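Packing and Bench Assistant (part-time)

Wutcombe Materials Library, Preparation Room

Wutcombe invites applications for the position of Packing and Bench Assistant in its Preparation Room. The position is part-time, at 20 hours per week, with an initial term of one year and the possibility of renewal. The successful applicant will report to the Head of Preparation, Florian Hämmerli.

About the position

The Materials Library lends samples of printed paper, fabric, tile and board to schools, design offices and small museums. Each loan leaves the building as a packed set and comes back through the same room, where it is checked, cleaned, relabeled and returned to the shelves. The collection now holds more than 1000 samples, and requests rise sharply from April until the end of the school year.

The assistant will keep the benches in working order and prepare outgoing sets. Benches in the Preparation Room are kept clear between tasks. Supplies are stored off the work surface, in wire mesh baskets mounted at the sides and back, so that the whole tabletop remains available for laying out samples. Restocking these baskets and returning tools to their assigned places form a regular part of the day. 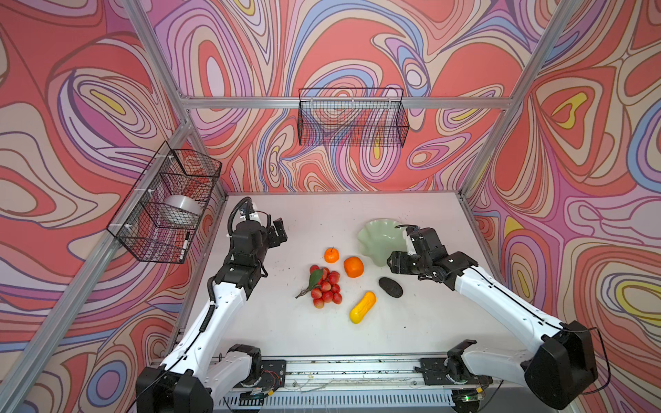

Page last changed: April, by the Preparation Room office

The white tabletop is framed in aluminum extrusion, and its walls are covered with a marbled paper in coral, lavender, cream and periwinkle blue. A white roll and a marker with a black cap are in the left basket; the one at the back is empty. Applicants should be comfortable working at a bench of this kind for periods of up to 2 hours at a time. Seating is available on request.

Duties

Assemble loan sets from written packing lists and check each item against its label.
Wrap, box and seal outgoing sets, and prepare shipping labels.
Unpack returned sets and record missing or damaged samples in Hinutis, the loan register.
Wipe down tabletops and restock tape, paper, markers and labels.
Report loose basket fastenings or worn wall covering to the Head of Preparation.
Assist with the yearly stock check of the Laing wallpaper collection, a group of 96 pattern sheets kept in flat drawers.

Requirements

Applicants must hold a high school diploma or equivalent and be able to lift boxes weighing up to 10 kilograms. Clear handwriting is required, as a number of the older sample sets are still labeled by hand. Previous experience in a stockroom, mailroom, library or framing shop is welcome – training is given in all packing methods used here. Familiarity with Flarar label software would be useful but is not expected.

Hours and conditions

Working hours are from 8:30 a.m. to 12:30 p.m., Monday through Friday. Pay is set according to the Wutcombe scale for support staff, and paid leave is granted in proportion to hours worked. Work aprons and gloves are provided. The Preparation Room is on the ground floor and has step-free access from the street.

How to apply

Please submit a letter of application, a current résumé and the names of two references to the Preparation Room office, marked "Bench Assistant." Applications may be delivered by mail or left at the front desk before 4 p.m. on working days. Applicants selected for interview will be asked to complete a short packing exercise using a standard loan set – no preparation is needed.

Questions concerning the duties of the position may be addressed to Florian Hämmerli through the front desk. Requests for adjustments to the interview or the packing exercise should be made when the interview is arranged.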